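Section 7: Setting Up Your Family Profile and Travel File

Before you start, have your Rilatora account number and the case number your agency gave you. If your agency is Sukley, the case number is printed on the first page of the welcome packet. Other agencies send it by email once the home study is approved.

7.1 Creating the family profile

1. Sign in and choose New Family File from the main menu.

2. Enter the full legal name of each adopting parent. Names must match the passports, including middle names.

3. Add every child who already lives in the home. Enter the date of birth and the name the child goes by.

4. Choose the program country and the program type (infant, waiting child, sibling group or medical needs).

5. Click Save. The file is now open, but your caseworker can't see it until you share it.

Note: If one parent's passport is being renewed, leave the passport field blank and come back later. Do not enter the old number.

7.2 Sharing the file

1. Open the Sharing tab.

2. Type the caseworker's email address and choose Can Edit.

3. Add grandparents or other relatives as Can View. They will see the family page and the photo album. They will not see medical or financial pages.

Caution: Do not post a child's referral photo or medical history outside the file before the adoption is final. Most countries forbid it, and your agency may close your case.
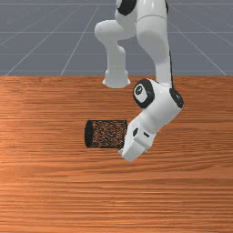

7.3 Uploading documents

1. Scan each document as a separate PDF. The limit is 25 MB per document.

2. Name the file with the document type first and the family name second.

3. Drag it into the matching slot on the Documents page. A gray check mark means it was received. A green check mark means the caseworker has accepted it.

4. If a document is returned, open the comment beside it, make the correction and upload the new copy to the same slot.

Birth and marriage certificates must be certified copies issued within the past year. Medical letters expire sooner in some programs. The expiration date appears under each slot once you enter the date of issue.

Form 348 (Statement of Guardianship) has to be signed in front of a notary. Leave the signature line empty until you are there. Both parents sign the same copy.

7.4 Recording fees and gifts

1. Open the Costs page and choose Add Entry.

2. Pick a category. Use Gift for money from relatives or your church, and Grant for awards from a fund such as Te Moana.

3. Enter the amount and the date received.

4. Attach the receipt or award letter. Any entry over $2,000 stays marked Incomplete until something is attached.

Note: The totals are for your own planning. They are not a tax record.

7.5 Planning the trip home

1. When travel approval arrives, open the Travel page and enter the approval date.

2. Add your flights. Enter the return flight even if the tickets are not yet paid for.

3. Add a seat for the child on the return flight only.

4. Under Home Contacts, list the person caring for your other children and the doctor who will see the new child after you arrive.

5. Print the Travel Summary and pack it in your carry-on. Hotel internet is unreliable in several program cities.

If you booked through Storkus, flights are filled in for you overnight. Check the spelling of every name. Changes made in the file are not sent back to the airline.

Caution: Offices in some program countries close for part of July. Confirm your appointment with the caseworker before buying tickets that can't be changed.

Section last revised 7th February.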